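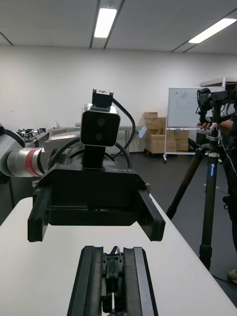
Gridano opens up its two-arm planning software

Gridano has released the motion planner it uses to run pairs of robot arms at one table, and from Thursday anyone who wants to try it can download it, read the code and, the team hopes, write in with complaints. The package is called Kulletora, and it has been in daily use at the company's own workshop since last September.

The idea is simple enough to explain over a cup of tea, even if getting it right has taken a good deal of patience. When two arms share a workspace, most set-ups keep them safe by making one wait while the other moves. Kulletora plans for both together, and it checks the plan again as they go, so that each gripper knows where the other is heading and can make room for it — a bit like two cooks who have shared a small kitchen for years.

"We had 4,000 recorded runs to learn from, and I think I have watched most of the bad ones twice," said Anderson Arruda, who leads the work on planning. The tricky part, he told us, was the camera on the wrist. It sticks out further than the fingers do, its cable moves about, and early versions of the planner took no notice of the cable at all. The new release treats it as a soft shape with a margin that users can set for themselves.

Sebastião Guerra, who looks after the perception side, has added a replay tool called Proltarine, which lines up the view from each wrist with the plan the software was following at that moment. He is rather proud of it, and rightly so — finding the cause of a near miss used to take him 3 days and now tends to be done before lunch.

Kulletora comes with 9 worked set-ups and a guide for beginners. Support for arms on moving bases is planned for version 4, and the team will be answering questions on the project forum in the meantime.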